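## 4. Pairing wireless headphones with the Clurner desk hub

Revised 2025-05-21. Applies to hubs with serial prefix 253 and above.

The hub can hold pairings for several headsets but plays to one at a time. If you've already paired a headset with an older hub, clear it first (see 4.3).

### 4.1 Before you start

- Charge the headset. The hub will refuse to pair if the headset reports a low battery.
- Check that the hub light is steady white. If it is blinking, an update is still being installed – wait for it to finish.
- Turn off Bluetooth on any phone that normally connects to the headset.

### 4.2 Pairing

1. Hold the **Source** button on the hub until the light turns blue.
2. Put the headset into pairing mode. On most models you hold the power button, but check the maker's leaflet.
3. Wait up to 60 seconds. The hub plays two short tones when the link is made.
4. Press **Source** once to save. If you skip this step the pairing is lost when the hub is unplugged.
5. Play something quietly and turn the volume up from there.

> **Caution:** The hub doesn't limit volume. Start low, above all with headsets that have their own volume control.

> **Note:** If the light turns red, the memory is full. Remove a pairing you no longer use and go back to step 1.

### 4.3 Clearing a pairing

1. Hold **Source** and **Mute** together until the light goes out.
2. Release both buttons. The hub restarts with no saved headsets.

Clearing also resets the tone settings. Write down your bass and treble values if you want them back.

### 4.4 Storing the headset

Leave the headset where the band isn't bent or pressed. Keep it off the top of the hub, which gets warm in use.

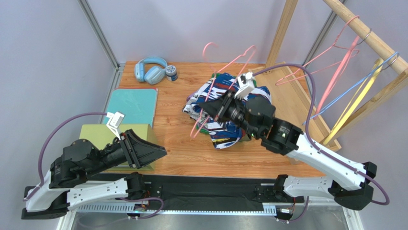 *Fig. 7. Over-ear headphones laid flat towards the back of the table.*

If the headset won't be used for a month or more, charge it halfway and switch it off fully. Standby still drains the battery.

For error 248 (headset found but not accepted), see section 9. Replacement ear pads are ordered separately under part number 1755.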